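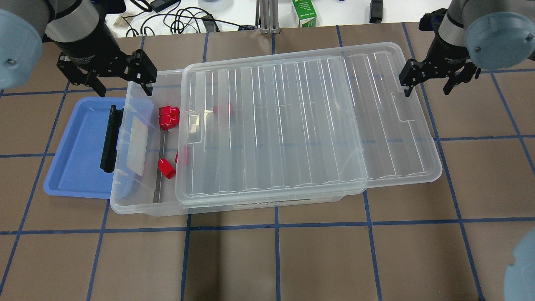
*Slide 1: clear bin, ribbed lid part way off, red blocks inside.*

**Speaker notes: "Can you see what's in it?" Storage for the toy library**
Skarnside hall, evening session, 13 minutes plus questions

Leave slide 1 up while people sit down. Don't talk over the chairs!

**Opening**

Hello everyone, I'm Lowri Ellis, I look after the shelves at the Hopkin Road toy library, and I'm going to talk about boxes for thirteen minutes and enjoy every one of them. (Pause. Someone will groan.)

Ask for hands: who has a cupboard at home they're a bit scared of? Keep yours up longest.

**Why clear bins**

- Look at the slide. You can spot the red blocks from the back row, even the one under the lid. That's my whole argument, really.
- We used to have opaque tubs with a list taped on. The lists fell off, and we'd open four tubs to find one marble run.
- We now lend up to 600 sets a year, and the clear bins went on the shelves in July. I love them. I go in early just to look at them (true, Úna will back me up).

**Lids**

- Point to the black latch on the end. Latches on the ends mean you can carry the bin down the steps without your chin on the lid.
- Ribs on the lid: ours are stiffer than the flat ones we had before. We still only stack 3 high. Say this twice, the Flendurel group stacked six and we all heard about it.
- Small children do better with a lid pushed part way along than one taken right off. They reach in, take a block, and the lid stays where they can find it. Try it at home!

**Labels**

- There's a label panel inside the end wall. Lovely thing. Use it for the name of the set, in big letters.
- Small stickers on the front are for us, for the shelf number. Borrowers never read them and that's fine.
- If your children don't read yet, draw the toy. My drawing of a tractor looks like a boot and they all know it's the tractor.

**Trays**

Click back to slide 1 if you've moved on. Light-blue tray, shallow, with a rim. Tip blocks into a tray for sorting and they stay off the floor. Úna Mac Suibhne started this at the Hollier branch and it cut our packing-up to 90 seconds a set. Get her to stand up and wave.

**Have a go**

Bins are on the side tables. Pairs, one packs, one times. Swap at the bell. Lids need to be back on before the tea comes out.

**If there's time**

Jigsaws. (There won't be time. Send them to Úna.)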